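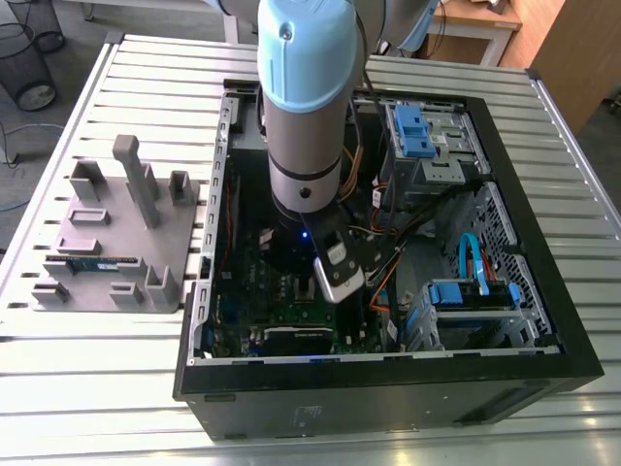 Séance 4 : les lieux « à histoires ». Lumières, disparitions, bruits. Notes de cours, version du mardi 28 avril 2026, à compléter chez vous.

Rappel séance précédente : légende = récit situé, raconté comme vrai, ou comme possible. Conte = pas situé, personne n'y croit. Ne pas confondre à l'écrit svp, encore vu dans les copies.

1. Le cas de Gruvevby

Ancien village minier, vallée fermée, une seule route. Récit de base : une lumière pâle au-dessus du puits nord, les soirs sans vent. Elle monte, s'arrête, redescend. Version ancienne : l'âme d'un mineur resté au fond. Version récente : un engin, donc un ovni. Même lumière, même puits, même heure. Ce qui change c'est le vocabulaire de l'époque.

À retenir : le motif est stable, l'interprétation bouge. Revoir le schéma fait au tableau (noyau / habillage / morale).

Première trace écrite : registre paroissial, feuillet 816. Trois lignes, très sec, « feu vu sur la fosse ». Pas de mineur mort dans le texte ! Le mort arrive plus tard, par l'oral. Attention aux sites qui citent le registre en y mettant le fantôme, ils ne l'ont pas lu. 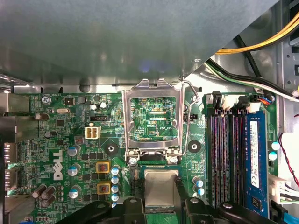
Hypothèses naturelles à connaître : gaz, réfraction, lampes de la route d'en face vues à travers la brume. Aucune ne couvre tous les témoignages. Et ce n'est pas notre question : nous on étudie qui raconte, à qui, quand.

2. Le lac d'Odska

Autre type. Pas de lumière, un son. Coup sourd, puis silence, dit-on, « comme une porte sous l'eau ». Deux familles de récits :
- l'église engloutie (cloche, faute collective, punition)
- la bête (récit de pêcheurs, souvent drôle, se raconte au café)

Les deux circulent dans les mêmes maisons, parfois chez la même personne. Selon l'auditoire. Un enquêteur étranger reçoit presque toujours l'église, les cousins reçoivent la bête. Voir l'enquête de Zachary MacLeod, 7 entretiens, dont 2 refaits avec un autre enquêteur : récits différents. Exellent exemple pour le partiel.

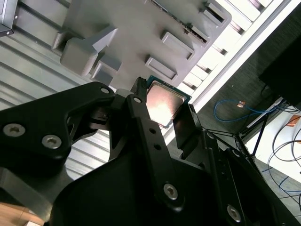
Temps de lecture : 4 minutes

3. Clallis, ou la carte qui fabrique le lieu

Plateau, landes, rien de particulier avant le tourisme. Puis une brochure trace un « triangle » entre trois hameaux. À partir de là les récits se rangent dedans. Boussoles folles, montres arrêtées, promeneurs qui tournent en rond. Des histoires déja connues ailleurs sont déplacées à l'intérieur du tracé, et celles qui tombent dehors s'oublient.

Notion : effet de périmètre. Définition à savoir. Le contour précède la collecte, et la collecte confirme le contour.

Vérifier toujours : qui a dessiné ? à quelle date ? avec quelles sources ? La brochure ne cite rien du tout.

Question posée en cours : est-ce que le visiteur ment quand il dit que sa montre s'est arrêtée ? Pas forcément. Il remarque ce qu'on lui a appris à attendre. Une montre arrêtée en ville, on change la pile et on n'en parle plus.

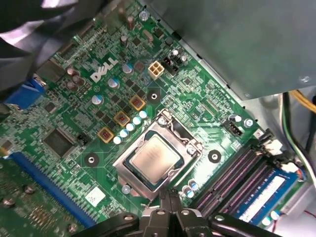

Marcelino Toledo objecte que l'effet de périmètre n'explique pas tout, qu'à Clallis sa grand-mère évitait déjà la lande avant la brochure, et que personne chez lui ne disait « triangle », on disait « là-haut ». Objection juste. Donc : distinguer l'évitement (pratique ancienne, peu de récit) et l'attraction (récit abondant, pratique neuve). À ajouter au schéma.

4. Pour la prochaine fois

Lire le dossier Arruda en entier, surtout les annexes. C'est une maison, pas un paysage, donc autre échelle : comment une seule pièce concentre les récits. Noter les verbes (on voit, on entend, on sent) et qui les emploie.

Mini-dossier à rendre en juin. Un lieu, au moins deux versions, sources datées. Pas de Gruvevby, trop facile. Pas de copier-coller de forum sans le nom du fil et la date du message.

Les retardataires : passez me voir à la fin du cours, pas par mail.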